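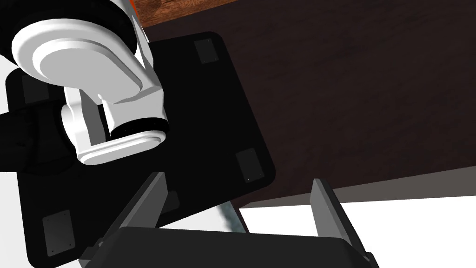
Simulation still: Kevia project / Fernance

Progress report on the Kevia project, second period
Prepared for the Testmont fund by Osvaldo Cattaneo

In this period the main event was the open day in December, which was planned in work package 3 of our proposal. We are glad to report that it took place as agreed and inside the budget. In total 197 visitors signed the list at the door. Most of them came from care homes and housing offices in the region, and this was the public we wished to reach.

The program had two parts. In the morning we gave a short talk on the aims of Kevia and on the work done in the first period. After the talk, the visitors could follow the robot in our simulated home on a large screen. We used the views from the robot itself, with the arm and the gripper close to the viewer, and also a slower replay for those who wanted to ask questions. The software for the home is called Ra and it was prepared by our partner Fernance.

Many questions were on the narrow parts of the home. Visitors from housing offices know these problems well, and they asked how a robot with two arms can manage in a hallway with a door on each side.
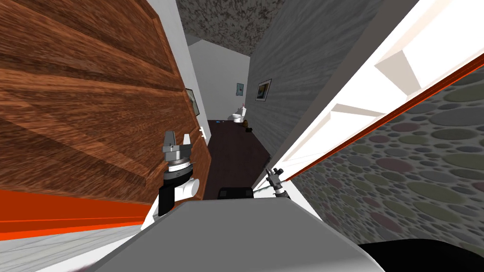

We explained that the handle of the wooden door is small and the space near it is limited, so the position of the body must be chosen before the arm begins to reach. One visitor proposed to us to add a home with a wider corridor, for comparison. We find this a good proposal and have put it in the plan for the next period.

There were also some difficulties. The afternoon session began late, at 2:40, as the projector had to be changed. The room was too small for the second group, and several persons had to stand. For a next open day we would reserve a larger room - the cost is modest and can be covered from the travel line, if the fund agrees.

Still open from this period are two points: the written summary of the visitor comments, and the user guide for Ra. The summary is in draft. The guide waits for the corrections from Fernance, and we will send both documents together with the cost statement.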